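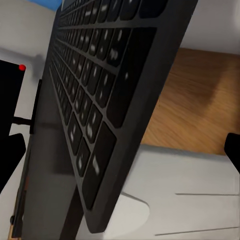 A dark grey laptop keyboard, seen close up (render).

Plivemis keyboard layouts

Plivemis is a set of keyboard layout files for people who type in more than one language on the same machine. It holds 131 layouts, each stored as a plain text table, plus a small command line tool that turns a table into the format your system wants. The tables are the main thing. The tool is short and can be replaced with your own script if you prefer.

Version 2, released 27 April 2025

What is in the folder

layouts/ - one file per layout, named by language and variant
dead/ - shared tables for dead keys and compose sequences
words/ - short word lists used for checking
tool/ - the plivemis command
old/ - tables from version 1 that have been replaced

File format

Each layout file is UTF-8 text with tab-separated columns. The first line is a header. After that there is one line per physical key:

key - position name, such as A01 or C05
plain - the character with no modifier held
shift - the character with Shift held
alt - the character with the right Alt key held
shiftalt - the character with both held
note - free text, may be empty

An empty cell means the key produces nothing at that level. A cell starting with @ is a dead key, and the name after the @ must match a table in dead/. If you need a literal @ sign, write it twice. Lines starting with a hash are comments and can go anywhere below the header.

Position names count from the bottom left letter row upwards. They refer to where the key sits, so they don't change with what is printed on it. On ISO boards the extra key next to left Shift is B00. ANSI boards do not have it, and anything placed there has to be reachable some other way. The check command will warn you if it is not.

Using the tool

Build one layout:

plivemis build layouts/fi-niskanen.tsv --target xkb

Check all of them:

plivemis check layouts/

Targets are xkb, klc and keylayout. The klc output still has to go through the usual Windows compiler. On a Mac, copy the keylayout file into your Keyboard Layouts folder, log out and log in again. Restarting the application alone is not enough.

The Niskanen and Larine variants

Two variants get asked about more than the rest.

Niskanen is a Finnish layout with the Northern Sámi letters on the right Alt level. It keeps every plain and shifted key where a Finnish typist expects it. Brackets and braces are unchanged, so it is safe for programming.

Larine is a French layout that makes accented capitals available without a compose key. It moves the degree sign and drops the micro sign. If you need the micro sign, use the larine-mu file, which puts it back on right Alt and M.

Dead keys

There are 683 dead key combinations across the shared tables. Pressing a dead key and then the space bar gives the bare accent. Pressing it twice gives the combining form. This differs from version 1, where pressing twice gave the bare accent, and it is the change most likely to catch people out. To keep the old behaviour, pass --dead-old when building.

On klc the combining forms are left out. The format allows it in theory, but several programs handled it badly in testing and we decided to leave it alone.

Changes since version 1

- 11 layouts added, mostly for Baltic and Caucasian languages
- Vimlow layout rewritten so that the comma and full stop are no longer swapped at the shift level
- column order fixed in all files (it used to vary)
- position names now follow ISO 9995
- build no longer overwrites an existing file unless you pass --force

Known problems

The Vimlow layout has no xkb output for the fourth level on the top row. The table is right and the fault is in the tool.

Polish word list has duplicates. Harmless.

Right Alt is taken over by some remote desktop programs before it reaches the layout. Nothing can be done about it from this side. Left Control plus left Alt often works in its place on Windows.

No layout here covers the numeric keypad. The system default is used.

Contributing

Send a table and a word list of at least a few dozen ordinary words in the language. Run check first. Please say whether you type in the language every day, and which board you tested on. New layouts are merged twice a year, the next time in October. Fixes to existing ones go in when they are ready.

Licence

Tables and word lists: CC0. Tool: MIT. See the licence files in each folder - the ones in old/ are different, as some of those tables came in under other terms.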